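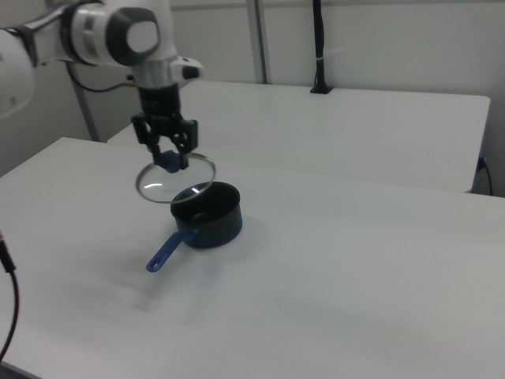
edura-lid: replay and labeling tools for the pot lid task

Hi, and thanks for stopping by! I wrote this repo to keep my sanity while working on one small manipulation problem: getting an arm to move a glass lid between a saucepan and the table. If you work with Edura (our control stack) you can probably skip straight to the setup part. Everybody else, grab a coffee, I tend to ramble.

What's in here

The repo has a recorder, a replayer, a labeling script and a loader for the episodes. There are 2759 episodes in the current release, split between two tasks, lid_on and lid_off. Each one is a folder with the joint states, the gripper command and measured gripper width, the video from the fixed cameras, and a little meta.json with the task name and the outcome label. I keep the failures in (please do too if you send me data!), and they carry success: false plus a short tag like slipped, missed_knob or rim_contact.

Setup

You need Python 3.9 or newer. Clone it, then:

pip install -e .
edura-lid check path/to/data

The check command goes through every folder and yells if a video is shorter than its joint log. It's slow on a network drive, so copy things over first if you can.

To play an episode back in the viewer:

edura-lid replay path/to/data --episode 8

Add --dry if you only want the plan printed and no window. Replay on the real arm lives in a separate branch and I'm not merging it until the speed limits are read from the config like they should be.

Perception, or my long fight with glass

Glass lids are mean. The depth camera looks straight through the middle and gives you the tabletop, or it catches a highlight off the glass and gives you garbage. My first version fit a plane to the whole lid and the grasp pose jumped all over the place. Now I look for the metal rim in the color picture, fit an ellipse to it, and work out the tilt and center from that. The knob gets its own small detector, and the two have to agree before the planner hears anything at all.
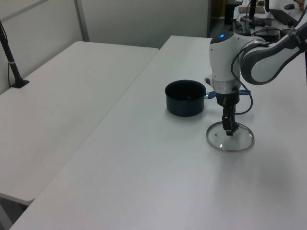 The grasp itself is plain: come straight down over the knob, close, wait for the width reading to settle, lift. Placing is where I spend my evenings. The planner (we call it Oltance, it has its own repo) picks a pose over the pan, and then a slow downward move stops on contact force. If the force shows up too early, the code backs off and tries again, up to 2 times, then gives up and labels the episode for you.

The outcome labels come from the script first and then from me with a keyboard. I trust the second pass a lot more. Lids that ended up sitting crooked on the rim count as failures, even when the robot looked very pleased with itself.

Known problems

Timestamps drift a bit in the September recordings. The loader fixes this if you pass align=True, and I really should make that the default.

The ellipse fit can flip the tilt direction when the lid is seen almost edge on. There's a test for it, and the test fails. Sorry!

Pan handles confuse the mask now and then. If you see a rim with a strange bump in it, that's the handle.

Configs for the Stastden and Hà setups are both in configs/. Don't mix them up, the camera poses are totally different and you'll get a very confident grasp on thin air.

Changes

11/10/2023: new rim fit, relabeled all the lid_off episodes, dropped the old plane code.

Bug reports are welcome in the issue tracker. Please attach the meta.json and the output of edura-lid check, it saves me asking.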